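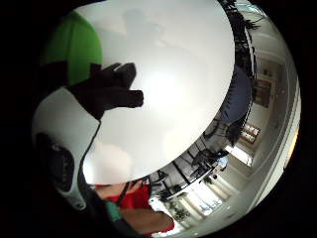 Figure 7.1 A gloved hand at the face of a round white surface.

Chapter 7
Trailers and the Release Window

A trailer is a short film with its own editor, its own sound mix and its own budget line. Studios usually commission it from an outside house months before the feature is locked. The editor works from dailies and unfinished effects shots, and some of that material never reaches the final cut.

This chapter follows the campaign for Koltier, a family adventure directed by Valentyna Pavliuk and distributed by Skirnova. The teaser opened in April on 244 screens. It ran 38 seconds and contained no dialogue. The full trailer came later and introduced the two leads, played by Lacey Fothergill and Neville Whiteley.

7.1 Teaser and Full Trailer

The teaser announces that a film exists. The full trailer states its premise, names its cast and gives a date. Length limits differ by territory and by theater chain, so most campaigns keep several versions of each - Koltier had 18.
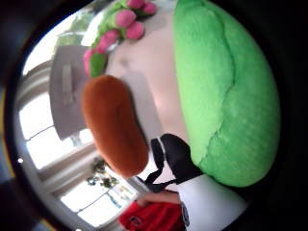 7.2 Measuring Awareness

Tracking surveys ask two questions. Unaided awareness records whether a respondent names the film without a prompt. Aided awareness records whether the respondent recognizes the title when it is read aloud. A typical weekly sample is about 1000 moviegoers, split by age and sex.

The two figures should be read together. A sequel often scores high on aided awareness before any advertising has run - the title carries over from the earlier film. Original titles start near zero on both measures. Lockwood's model, set out in Section 7.4, corrects for this difference with a baseline term.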